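Filed under: Project Updates / Robotics Practice

Progress report to Gralico — safe handling rules for small grippers, simulation phase
Prepared by Ifigeneia Mavromatis, December 25, 2023
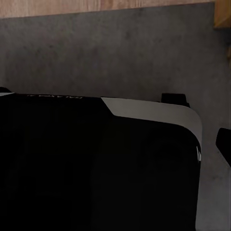 Simulated close view at the gripper, gray concrete-textured panel behind.

Anjana, short version first as you asked. The draft rulebook is at version 18, the simulation checks are most of the way through, the bench checks have not started. Money is fine. Schedule is not fine, we are behind on one piece, see under Delays.

What the grant pays for, for whoever reads this cold: a written set of working rules for shops that put a small arm next to a person, plus evidence that each rule can be checked by somebody without an engineering degree. Kokkinos hosts the bench. Dotance wrote the simulator setup. We write the rules and run the checks.

Done since the July report

— Clearance rules rewritten. Old text said "adequate distance" in four places. Gone. Each one now names the two surfaces, and the pose the arm has to be in when you measure.
— View rules added. New section. If the only view an operator has is from close in, the gripper body can take up most of it, and then the operator is working off what is left. Rule 7 now says a shop must have a second view before running at full speed. Grigoris wanted "should". We argued, it says must.
— 1,004 simulated runs logged. 372 were thrown out because the log header was missing the rule version. All of those were early ones. The script now refuses to start without it.
— Stop rules tested in sim only. Protective stop, operator stop, loss of view. Loss of view is the weak one, see below.
— Glossary cut down. "Housing", "finger" and "tool" were being used for the same thing by different people, now they're not.

What we learned that changes the text

Dark parts on dark parts are hard to read on screen. In the close view it is not easy to say where one black piece stops and whether the next one is the same mechanism. A pale trim edge does help. We have added a recommendation (not a rule yet) that gripper edges carry a light contrasting line. Gerasimos is checking that this doesn't clash with marking practice at Kokkinos, where light colored tape already means something else.

Labels. A label on the gripper that can't be read in the operator's view does not count as a label. One sentence, took two meetings. Same for warning text, it has to be legible in the view actualy used for work.

Plain backgrounds flatter the results. Most of our runs have a gray panel behind the gripper and a bit of wood above that. A real shop has clutter. Prodromos is building the cluttered version and any detection number from the plain one stays out of the rulebook until his is done.

Delays

Bench checks were due to open this quarter. They did not. The guard interlock at Kokkinos failed its own inspection and we will not run a person-adjacent test behind a guard that hasn't passed. Replacement part is ordered, no ship date. Not going to guess one here.

Loss-of-view stop: works in sim when the view goes fully dark. Does not trigger reliably when the view is only mostly blocked. The rule as written covers both, so either the setup gets fixed or the rule gets split in two. Dotance want to split. I would sooner fix it, a partly blocked view is the ordinary case. Decision needed from you, see last section.

Reviews

Outside reviewers sent back 13 comments. Most wording, a few serious. The serious ones:
— the training rule has no refresher interval. Fair. Draft coming from Gerasimos.
— nothing on who may edit speed limits after sign-off. Also fair, added as Rule 11, named person per shift, change written down before the arm moves again.
— reviewer asked that sim evidence and bench evidence be kept in seperate tables. Done, and every sim picture in the rulebook is now marked as simulated.

Gitden trial: they have agreed to run the checklist on their own floor, paper copy, no help from us. That is the test I care about most. Grigoris sends the packet once the glossary is final.

Spending

Under on travel, over on compute. Asking to move the travel remainder across, form attached separately. No change to the total.

Next

— cluttered background runs (Prodromos)
— refresher interval text (Gerasimos)
— checklist to Gitden (Grigoris)
— bench opens when interlock passes, before that no

Need from you
1. Yes or no on moving the travel money.
2. Split or fix on loss of view. If no preference we fix, and the rulebook slips with it.
3. Name of whoever takes over the sign-off on your side, the old address bounces.

I. Mavromatis

Related items
Second views for close work: draft note
Gralico small grants, reporting dates and forms
July progress report: clearance rules
Glossary of gripper terms, working copy
Checklist for shop floor trials, paper version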